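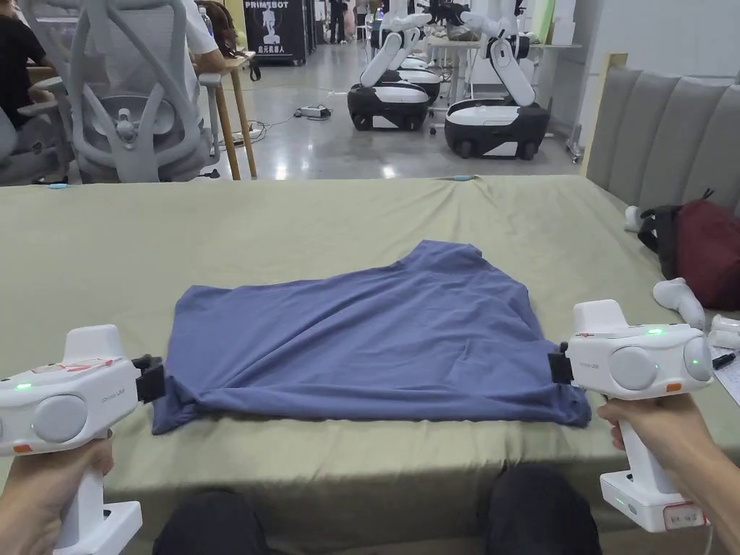

Cilier Customer Care
Ticket 138: Blue-gray tee won't lie flat, diagonal creases after every wash
Status: Closed by customer
Product: Risska everyday T-shirt, blue-gray
Opened by: Tharindu Weerasinghe

Tharindu Weerasinghe, 9:10 am

Hi there! I bought a couple of your Risska tees back in December and I like them a lot (soft, good length, the neck hasn't gone wavy), but the blue-gray one is driving me a little nuts and I'm hoping you can tell me if it's the shirt or me.

Every time it comes out of the dryer it has creases running on a diagonal, right across the middle. I can live with ordinary wrinkles. These are slanted, and they come back in the same place however I smooth them. Then when I spread it out to fold it, the top part bunches up. I pull the bottom corners to get the hem straight, the shoulders ride up into a sort of ridge, I go fix the shoulders, and now the hem is crooked again. Around and around we go.

I fold on a big table with a sage-green cloth over it, sitting down, pulling the shirt toward me from the hem. Mentioning it in case it matters. My other Risska is a plain white one in the same size and it folds up like a dream.

Wash is warm, with everything else. Dryer is a Hrynyshyn, regular setting. What should I try?

Cilier Care, 9:52 am

Hi Tharindu, thanks for all the detail. Diagonal creases usually come from one of two places: the shirt twisting up with heavier items in the wash, or the fabric having been cut a little off grain, so the side seams drift toward the front and back. Could you do a quick check? Hold the shirt up by the shoulders, let it hang, and see if the side seams drop straight down. If one seam swings more than an inch toward the front at the hem, it's a fault and we'll replace it.

Could you also tell us what else was in the load, and whether the shirt was taken out as soon as the dryer stopped?

Tharindu Weerasinghe, 10:31 am

OK, hung it up and had a good look. The left seam goes straight down. The right one maybe leans forward a tiny bit, but nowhere near an inch, I'd call it half that at the very most. So probably not the cut? Shame, I was all ready to blame you guys.

The load was jeans, two bath towels, a hoodie and the tees. And um, no, it did not come out right away. It sat there through dinner.

Cilier Care, 10:58 am

Half an inch is within what we'd expect for a knit. We'd suggest the following, in this order:

Wash the tee again with light items only, cool water, low spin.
Shake it out hard before it goes in the dryer.
Dry on low and take it out while it still feels slightly damp.
Lay it face down and smooth from the collar toward the hem, palms flat. Leave the hem alone until the shoulders are settled.

Please let us know how it looks after that.

Tharindu Weerasinghe, 2:15 pm

Update! Did the wash with just tees and socks. Cool, low spin. Shook it out over the tub until my arms hurt. Low heat, and I stood there like a guard dog and grabbed it with 5 minutes left on the timer.

Better, for sure. The slanted creases are much fainter. The one nearest the left sleeve is pretty much gone. But the bunching at the top still happens when I spread it out, and I think I see why now. The green cloth grabs it! It's got a bit of texture to it, and a cotton tee just sticks to it. When I tug on the two bottom corners the hem comes along and the shoulders stay put, and then the middle goes tight on a slant. I tried the same shirt on the bare kitchen counter and it slid around and flattened out with one swipe.

The white one slides better on the cloth too, for whatever reason. Is it a different fabric? The tag on the white one has gone all faint so I can't compare.

Cilier Care, 2:40 pm

Good detective work! The colored tees get a brushed finish on the inside and the white ones don't, so yes, the blue-gray will catch more on a textured surface. You could fold on the counter, or if you'd like to keep the cloth on your table, lift the shirt by both shoulders and lower it hem first so there's nothing left to drag. If the old creases won't go, a warm iron on the inside with a little steam is fine for this fabric.

Tharindu Weerasinghe, 4:05 pm

Lifting and lowering works! Took me three goes to get the hang of it (first time I let go too early and it landed in a heap) but now the top edge stays flat and the sides meet when I fold them in. I gave the middle a quick press with my old Dronar iron, inside out as you said, and there's one faint line left that I'd never notice on me.

I'm keeping the cloth, by the way. I like the color and it hangs nicely over the front edge, so the counter can stay for cooking.

One last thing for whoever writes your care tags, it would be great if they said something about the brushed inside. I'd have kept it away from the jeans from the start.

You can close this one. Thanks for being patient with me about a T-shirt!

Cilier Care, 4:22 pm

Closing now, and the note about the tags has gone over to the Risska product team. If that seam starts to lean any further, reply to this ticket and it will reopen.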